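Tag der offenen Tür bei Frerichs: Ein Besuch im Reich der Weide

Man fährt nicht aus Versehen zu Frerichs. Die Bushaltestelle heißt Dultska, Abzweig, der Abzweig selbst ist ein Feldweg, und am Ende des Feldwegs steht ein Mann mit Warnweste, der einem sagt, dass man auch vorne an der Straße hätte parken können. Ich war mit dem Bus da. Er sagte es trotzdem.

Einmal im März öffnet die Flechterei ihre Türen, und weil ich seit Jahren behaupte, mich für altes Handwerk zu interessieren, war der Besuch überfällig. Der Eintritt kostet 3 Euro, dafür gibt es einen Stempel auf die Hand, der sich als erstaunlich haltbar erweist. Ich trage ihn noch.

Die Führung machte Dayana Usuga. Sie leitet die Werkstatt und spricht über Weiden so, wie andere Leute über schwierige Verwandte sprechen. Es gibt gefügige Sorten, es gibt störrische, und es gibt eine, die hinten am Graben wächst und über die sie sich nicht weiter äußern wollte. Geschnitten wird im Winter, dann wird sortiert, geschält, gekocht oder eben nicht gekocht, je nachdem, welche Farbe am Ende herauskommen soll. Gekochte Weide riecht im Übrigen wie ein nasser Hund, der Tee getrunken hat. Der Kessel lief den ganzen Vormittag, und die Jacke hängt seitdem bei mir auf dem Balkon.

Im Lager liegen 2.000 Bündel, nach Länge gestapelt. Eine Dame in unserer Gruppe fragte, ob man die alle brauche. Frau Usuga sah sie lange an und sagte: »Bis Ostern.«

Danach ging es in den Flechtraum. Ich hatte mir Stille vorgestellt, konzentrierte Menschen im Gegenlicht, vielleicht eine Katze. Stattdessen lief Schlagerradio, und Jairo Guzmán erklärte gegen den Refrain an, was eine Kimme ist. Eine Kimme ist der Übergang vom Boden zur Wand, und wenn sie nicht sitzt, sitzt später gar nichts. Er zog seinen Korb in einer Geschwindigkeit hoch, bei der man den einzelnen Handgriff nicht mehr sieht, nur noch das Ergebnis. Dann durften wir. Unter seiner Anleitung brachte ich in einer halben Stunde etwas zustande, das er freundlich als »Anfang« bezeichnete. Der Herr neben mir, ein pensionierter Zahnarzt, flocht einen tadellosen Untersetzer und wollte dafür gelobt werden. Das haben wir dann auch gemacht.
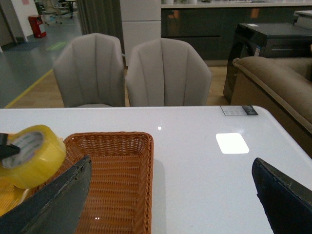

Korb und Klebeband auf dem weißen Tisch.

Überhaupt die Ränder. Wer glaubt, ein Korb sei fertig, wenn die Wand steht, der hat die Rechnung ohne den Zuschlag gemacht. So heißt der Abschluss oben, und es gibt davon mehr Varianten, als ich mir merken konnte. Den Zopfrand mögen die Kunden, weil er nach Arbeit aussieht. Den einfachen Rand mag Herr Guzmán, weil er nach Arbeit nicht aussieht und trotzdem welche ist. Léonie Arnaud, die im zweiten Lehrjahr ist, hat ihren ersten Zopfrand so oft wieder aufgemacht, dass die Weide irgendwann aufgab und brach. Der Korb steht jetzt in der Teeküche und enthält Zuckertütchen.

Weniger romantisch wird es bei den Zahlen. Eine gelernte Kraft schafft an einem guten Tag 3 Einkaufskörbe, an einem schlechten einen halben. Ein Korb aus Übersee kostet im Baumarkt so viel wie hier der Kaffee mit Kuchen. Frerichs lebt deshalb auch von Reparaturen, von Sonderanfertigungen für Bäckereien und von einer kleinen Serie flacher Schalen namens Jollen, die angeblich in Hotels sehr gefragt sind. Wozu Hotels flache Schalen brauchen, konnte mir niemand sagen. Vermutlich für Äpfel, die keiner isst.

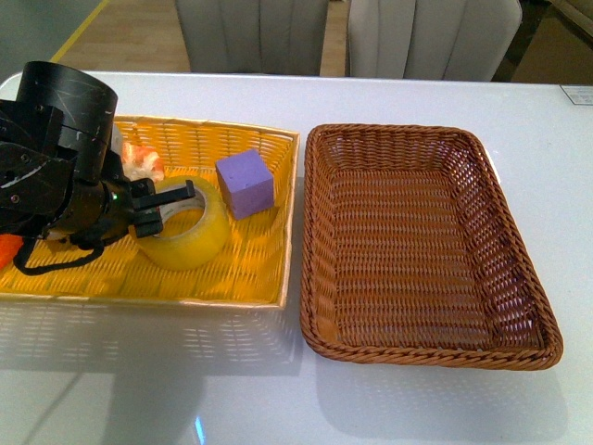 Bei den flachen Formen kommt es auf den Boden an, sagte Frau Usuga, weil man ihn bei ihnen ständig vor Augen hat. Bei einem tiefen Kartoffelkorb verzeihe der Kunde unten einiges. Bei der Schale verzeihe er nichts, lege aber sofort eine Serviette darüber. Ich fühlte mich ertappt.

Zum Abschluss der Werksverkauf. Zweite Wahl kostet 30 Euro, erste Wahl fragt man lieber leise. Ich habe lange vor zwei Körben gestanden und den Unterschied gesucht. Amparo Ríos an der Kasse zeigte mir schließlich eine Stelle, an der ein Weidenende einen Millimeter zu weit herausschaute. Ich habe den mit dem Millimeter genommen. Kartenzahlung ging nicht, der nächste Geldautomat steht an der Bushaltestelle, und der Mann mit der Warnweste wies mich auf dem Hin- und auf dem Rückweg noch einmal auf die Parkplätze hin.

Der Kuchen war übrigens Streusel, und er war um zwei Uhr alle.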